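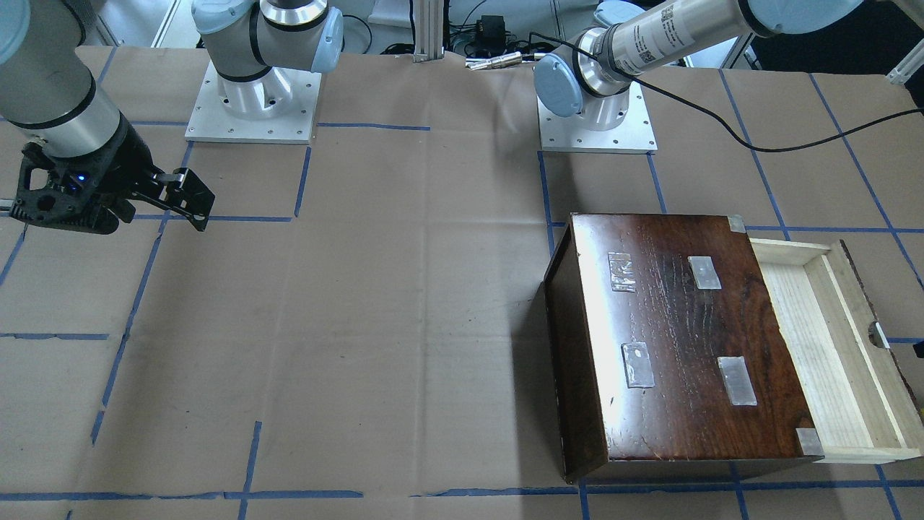

집안일 로봇, 서랍 정리 정도는 이제 맡길 수 있을까요?

Fouzia Bangash
2025-11-01

안녕하세요. 스타비스에서 작은 공방을 하고 있어요. 나사며 경첩을 서랍마다 나눠 넣어 두는데, 저녁마다 열고 넣고 닫는 게 은근히 큰일이에요. 요즘 팔 두 개 달린 로봇 이야기가 자주 들려서 혹시나 하는 마음에 여쭤봅니다. 뻑뻑한 나무 서랍도 잘 여닫는지, 집에서 빨래 개는 것까지 되는지 궁금해요. 써 보신 분 계시면 편하게 말씀해 주세요!

Kirstin Matheson

반갑습니다. 저도 같은 고민을 오래 해서 말이 좀 길어질 것 같네요. 서랍 여닫기는 자리가 딱 정해져 있으면 꽤 합니다. 저희 작업장에서 지난 1월에 서랍 한 칸을 정해 놓고 열고 닫기를 시켜 봤는데, 100번 중 86번 성공했어요. 나머지는 손잡이를 헛잡거나 상자를 통째로 끌고 간 경우였고요. 가벼운 상자라면 바닥에 꼭 고정해 두세요. 서랍이 비스듬히 물리면 사람은 살짝 흔들어서 빼잖아요? 그 감각이 기계한테는 아직 어렵더라고요. 작은 나사를 종류별로 골라 넣는 건 더 느려서, 저는 결국 손으로 하고 있습니다. 빨래는 수건 정도면 모를까, 뒤집힌 양말이 섞이면 한참 걸려요. 급하지 않으시면 조금 더 기다려 보셔도 좋겠어요.

티반스

빨래는 아직입니다. 서랍은 레일에 양초부터 발라 보세요.

스토드비댁

저는 잘 모르지만 저희 집은 로봇청소기도 문턱에서 자꾸 걸려요 ㅎㅎ 그래도 이름까지 지어 주고 정들어서 잘 데리고 삽니다. 공방 구경 가고 싶네요, 좋은 소식 있으면 꼭 올려 주세요~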